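3.2 Where clothes wait

I went into this part of the study sure that people either put laundry away or they don't. My diary keepers set me straight pretty fast. Nearly all of them had a middle stage – clean clothes parked on the bed until bedtime forced a decision. Graziella Mazza called hers "the waiting room," and I've borrowed the phrase for the rest of this paper.
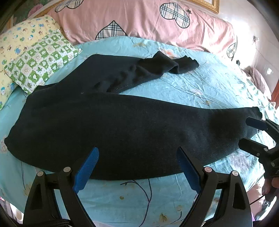 What surprised me was how much the waiting room depended on who else used the bed. Emmett Holloway, who lives alone, told me he just sleeps on the other side (I admit I've done this too!). Parents were much stricter.
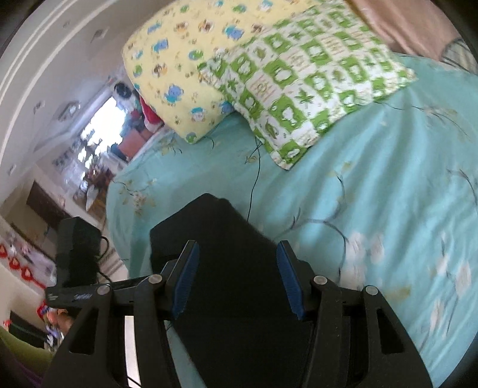
Figure 3. Bed and bedding in the home.

I coded 2888 diary entries, and I did it in 2 passes, with Kirstin Ogilvie checking my codes whenever I got too fond of my own theory. She moved a lot of my "avoidance" entries over to "tired," and I think she was right. I come back to tiredness in the next section.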